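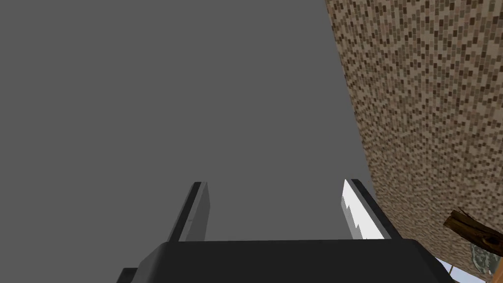
Filed under: Robots, Evenings and weekends

October 12, 2019

So I've finally got the simulator running on the old desktop, and I've spent most of the week driving a pretend gripper about with a game controller. It's brilliant! It's also much harder than it looks, and my thumbs ache.

The idea is that I do the job myself by remote control, the program (mine's called Kirnus, don't ask) records every move, and later it tries to copy me. The job is picking up a bit of wood. A toddler could do it. I've now recorded 53 goes at it and I'd be happy to show you 2 of them.

My trouble is mostly the view. You're looking from behind the gripper, out past the two fingers, and when they're open with nothing but grey between them you lose all sense of how far away anything is. The wood can be sitting down in the bottom right corner, right by the base, while the fingers are off pointing at nothing. And that speckly brown surface (granite? cork? I keep changing my mind) comes sweeping in so close to the right finger that I flinch and yank the stick the wrong way - every single time.

I did learn one thing back in September, which was to slow down. My early recordings are all jerks and wobbles, and Kirnus copied the wobbles beautifully. Now I do 3 goes, have a cup of tea, and bin anything I'm embarrassed by.

Next job is moving house, so to speak, as I want to try the same thing with the real arm at the Wirnthorpe workshop evening. If anyone reading has a spare controller with less drift on the left stick, I'll swap you for cake.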